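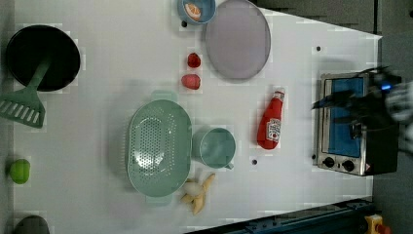 Tunard asks Trikton to show its math on "free" closet space

Consumer group says storage-by-the-box claims don't hold up for ordinary households

WUSTMONT, 6 June 2019 - Tunard, the Wustmont household consumer group, today called on the storage company Trikton to publish the figures behind its spring advertising campaign, which promises renters that they will "win back a room" by sending their belongings to a warehouse. Tunard has read the brochure, the website and the contract. It has yet to find the room.

The Trikton plan, sold under the name Morsy, works by the box. A customer fills plastic boxes with toys, coats, luggage, holiday dishes or anything else that fits under the lid, and a van takes them away. The boxes are stored outside the city and can be called back through the website. Trikton describes this as "a closet that lives somewhere else." Tunard would describe it as rent.

The group does not object to storage. Plenty of people need it between leases, during repairs or after a death in the family, and a pickup service can be a real help to anyone without a car. Its objection is to the advertising, which is aimed at families who were not looking for storage at all and who are told that a crowded apartment is a problem a monthly fee will fix.

What the ads say

The campaign makes a handful of claims over and over, on buses, in mailers and on the Morsy sign-up page. Tunard wrote to Trikton in April to ask for the evidence behind each of them. The reply thanked us for our interest in the Morsy family and enclosed another copy of the brochure.

"Most homes are 70 percent storage." We don't know what this means. If it means that 70 percent of the floor in a typical Wustmont apartment is covered with boxes, it is plainly wrong, and tenants would have trouble reaching the stove. If it means something else, the brochure should say so. No survey is named and no method is given.

"Save up to $1,000 a year." The small print explains that the saving comes from moving to a smaller apartment once your things are in storage. It leaves out the cost of moving, the new deposit and the Morsy fee itself. It also assumes that a smaller, cheaper apartment is available nearby, which will surprise anyone who has tried to find one here lately.

"Cancel any time." You can cancel any time. Getting your boxes back is another matter, and it is dealt with on a separate page of the contract.

What the contract says

Tunard asked Trikton for a sample contract and received one after a second request. The introductory price is $8 per box per month. That price ends in October for everyone who signed up during the spring offer, no matter when in the spring they did so. The contract does not say what the price will be after that. It says customers will be "informed of the rate then in effect."

Each return trip costs $50. The fee is the same for one box or a full load, so a parent who wants a single box of dress-up clothes back for a rainy weekend pays as much as a household clearing out its whole account. The fee also applies to the last trip, after cancellation. Customers may collect their own boxes from the warehouse, but only by appointment, and a "handling charge" applies. The amount of the handling charge is not in the contract we were given.

Cover for loss or damage is limited, and the limit is set by the weight of the box. Light things, in other words, are treated as cheap things. A good winter coat weighs less than a set of old paperbacks. We doubt that many customers have thought about their belongings in this way, and we doubt that the sign-up page wants them to.

There is also a clause on unpaid accounts that deserves a slow reading. If a payment fails and is not corrected, Trikton may "dispose of contents at its discretion." The notice goes out by email. Anyone who has changed banks and email addresses in the same year should take note.
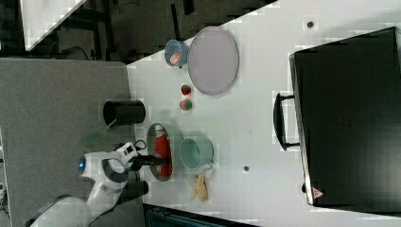
Play kitchens and suitcases

Morsy's mailers lean hard on two kinds of household goods: children's toys and luggage. Toys can be "rotated," the company says, so that children rediscover them with fresh eyes. Suitcases are said to be "dead space eleven months a year."

We are not persuaded by either. Toy rotation is an old idea and plenty of parents like it. It works just as well with a bag on top of the wardrobe, and the bag does not send a van. A toy kitchen set is also the kind of thing a child asks for by name the day after it disappears, and at Trikton's return fee that request could easily cost more than the set did.

As for suitcases, they are already boxes. Winter blankets go in them. So do spare sheets, wool sweaters and the good tablecloth. Paying to store an empty container inside another container, and then paying again to have it back before a trip, seems to us a poor use of anyone's money. The brochure's own sample account includes a suitcase, and it is shown going out and coming back once for a summer vacation. The return fee does not appear in the sample total.

What Tunard is asking for

The group has asked Trikton to do the following before the fall:

Publish the source of the 70 percent figure or stop using it.

Print the October price on the sign-up page and in every mailer still in circulation.

Put the return fee and the handling charge next to the monthly price, in type of the same size.

Send notice of disposal by letter as well as by email.

Trikton has told us it is "always reviewing how we communicate value." We have heard similar wording from other companies and would prefer a date.

Advice for households that have already signed

Customers who joined during the spring offer should make a list of what is in each box, with photographs, and keep it somewhere other than the Morsy account page. Ask in writing what the monthly price will be from October. If the answer is vague, keep the answer. Anyone planning to leave should ask for the full cost of getting everything back, including any handling charge, before giving notice.

Households still thinking about it may want to try a simple test first. Pack the boxes, tape them shut and leave them in a corner for a month. Whatever was never opened could perhaps be sold or given away. Whatever had to be dug out again would have meant a return trip.

About Tunard

Tunard is a membership group for renters and homeowners in Wustmont. It reads contracts for household services and publishes what it finds. It is paid for by member dues and takes no money from the companies it writes about. Trikton was sent the text of this release before publication and chose not to comment on individual points.

Press contact: Tunard press desk, Wustmont. Copies of the sample contract and of our letters to Trikton are available on request.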